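Magazine > Features > Work and Trades

The Apprentices of Nidau

The Betancur Institute admitted 204 apprentices to its repair trades program this year, the largest class in its history. Applications reached 622, and most came from adults who already held other jobs.
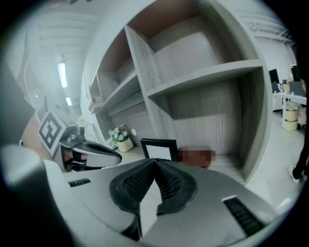 Demand for repair skills has grown steadily in Nidau, where older workshops are closing as their owners retire. Instruction begins with the hand and what it holds. Students learn how a surface affects grip, from smooth steel jaws to ribbed or perforated black rubber pads set in a V, before they are assigned to a bench. "Patience is the first subject," said Imelda Macaraeg, director of studies.

Evening classes will open in May. Tuition remains unchanged for residents.

Filed under: Skills & Training, Adult Education

Contact the Editors | © Stinitz Magazine | Back to top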